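My gran's death notice went in the Sikwood paper on 2020-04-02 and a few of you have asked how I went about writing it, so I'm putting it all in a thread. Get a cup of tea, I do go on a bit.

1. The first thing to say is that I had never written one before and I sat down thinking it would take me an evening. It took six drafts and most of a packet of custard creams. Please don't feel bad if yours is slow, it's a strange thing to be asked to do in a week when you can't remember where you put your shoes.

2. Ring the paper before you write anything. I didn't. My first go came out at 1,035 words and I was very proud of it, and then the lovely woman on the notices desk told me the limit was 300. I laughed, then I cried a bit, then I made toast.

3. Do keep the long one though! I've printed mine out and put it in the tin with her photographs. Everything I had to cut is in there: the whole story of the flooded chapel, the row over the marrow, and all the verses of the song she sang when she was shelling peas.

4. The paper wanted full name, age, the date, where she lived and who to contact, and that eats up more of your words than you'd think. We put "formerly of Tuvden" because she'd have been cross if we hadn't. She left there at nineteen and still called it home at ninety-one.

5. Ask the family for one line each. I sent a message round to the cousins in March, the evening after she died, and what came back was so much better than anything I'd have come up with alone. One of them wrote only "she always had the big light off and the lamp on" and I could see her front room straight away.

6. You will not agree on everything. We had two spellings of her middle name going, both from people who were quite sure, and in the end my mum dug out the birth certificate and it was a third one. So find the certificate early, is my advice – and check the maiden name while you've got it in your hand.

7. Work can go in, even if it wasn't a grand sort of job. She did the books and the early shift at Tatlı for years, and when the notice came out we had cards from people who only knew her across that counter. One lady remembered her slipping an extra pastry in the bag every time she had the little ones with her. I'd never heard that and I've read the card so many times it's gone soft at the fold.

8. I did get stuck on "passed away" or "died". Mum wanted the first, I wanted the second, and Gran herself used to say people had "gone on ahead", so we went with that in the end. Use the words the person would have used, if you can hear them. I think it reads like her. 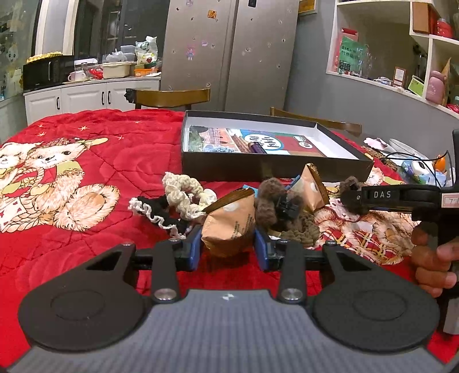 9. The funeral line was the hardest this time. Only a handful of us could be there and we didn't want anyone turning up at the gates and being sent home, so we put "a small family service will be held, with a gathering for all her friends at a later date". The funeral director helped with that wording and said plenty of families were using something close to it. Borrow it if it's any use to you.

10. Flowers or no flowers, say one or the other, or you'll be answering the phone all week. We asked people to put something in bloom in their own window instead. I've had pictures of geraniums and primroses and one rather magnificent rhubarb, which she'd have enjoyed very much.

11. I nearly left out Muna, the little boat she and Grandad kept on the canal, as I'd run out of room. My brother said take out "beloved" (we had it twice) and "sadly", and there was the space. So the boat went in. If you're over by a few words, look at those ones first.

12. Read it out loud to somebody before you send it, even if it's down the phone. I read ours to my auntie and she spotted that I'd missed off the great-grandchildren altogether, all of them, and I'd been staring at the thing for days.

13. I'll put the gathering details up when we've got a date. It'll be in Sikwood, there'll be far too much cake, and if you knew her at all then you're very welcome. Thank you for all the kind messages, I'm getting round to answering them, slowly, with the lamp on.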